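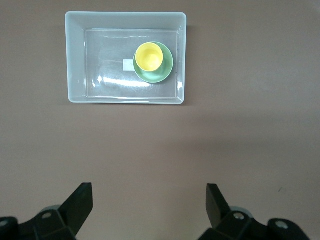

Llegamos a la fábrica de Vevgate a las diez de la mañana, después de perdernos dos veces en el polígono. Es una empresa pequeña que hace ratones y teclados inalámbricos para otras marcas, y una vez al año, en diciembre, abre sus puertas a los distribuidores. Yo fui con mi compañera Vasylyna Demchenko, que conoce el sector mucho mejor que yo.

La visita duró casi hasta la hora de comer. Primero nos enseñaron la sala donde se prueban las teclas: un pistón golpea la barra espaciadora día y noche. Hay mucho ruido y nos dieron tapones. Después vimos el montaje del Mako, un ratón vertical con receptor USB que saldrá con cuatro botones. Lo tuve en la mano y me pareció cómodo, aunque un poco ancho para mí.

La ingeniera Bohdana Kostiuk nos explicó el consumo de la batería. Según ella, el modelo nuevo aguanta más de 370 horas de uso con una carga. Le pregunté por el retraso de la señal cuando hay muchas redes wifi cerca y me contestó que todavía lo están midiendo.

El pedido mínimo es de 2.000 unidades, demasiado para nuestra tienda. Vasylyna quiere hablar con Privemura para comprar juntos. El café de la cantina, muy bueno.

Utilizamos cookies propias y de terceros. Si continúa navegando, acepta su uso. Aceptar | Más información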